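# Why Do Robots Have Rules?

You have rules at home, I'm sure, and rules at school, and probably one or two at your grandparents' house that don't exist anywhere else (no socks on the couch!). Well, robots that work near people have rules too, and some of them may sound a lot like yours.

Let's start with the biggest one. A robot has to stop when somebody tells it to. Most robots that work in a shop or a factory have a big red button close by, and pushing it makes the robot stop moving right away. At the Sarkholm workshop, every grown-up who works with a robot arm has to learn where that button is before they learn anything else. On your first morning you walk over and press it 3 times, just so your hand remembers the way.

The next rule is about going slow. A robot arm can be very strong, and it doesn't feel a bump the way you do when you stub your toe. So when people are near, the arm has to move gently. Think of how you walk when you're carrying a full bowl of soup -- that's the idea. In the town of Domenholm there is a robot that was allowed to go fast only after 28 days of going slow, and even then only with the gate shut.

Then there's the rule about squeezing. A robot's gripper is a bit like your finger and thumb, and it has to be told how hard to pinch.
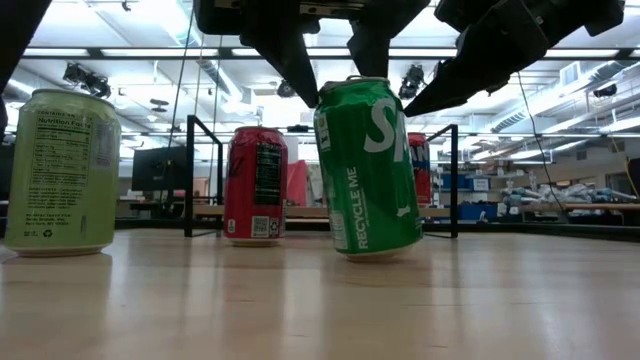
Too soft, and whatever it's holding slips right out. Too hard, and crunch! A drink can is a very good thing to practice on, as you'll know if you've ever squashed one for the recycling bin. The people who teach robots start with a tiny squeeze and add a little more, and a little more after that, and they write down each try in a notebook. One team at a company called Akbulut wrote down 1,818 tries before they were happy. That's a lot of notebook!

Writing things down is a rule all by itself, by the way. If a robot does something odd on Monday, the people who come in on Tuesday need to know about it, or they might get a surprise.

And there are rules for the people, too. Tie back long hair. Keep your sleeves out of the way. Never reach in while the arm is moving, even if you dropped your favorite pencil in there. At the Brulesis robot club for kids, 2 grown-ups have to be in the room before anybody switches anything on, and the one holding the stop button isn't allowed to do any other job -- not even pour the juice.

Could you make up a rule for a robot in your kitchen? Write it down, and draw where the red button should go.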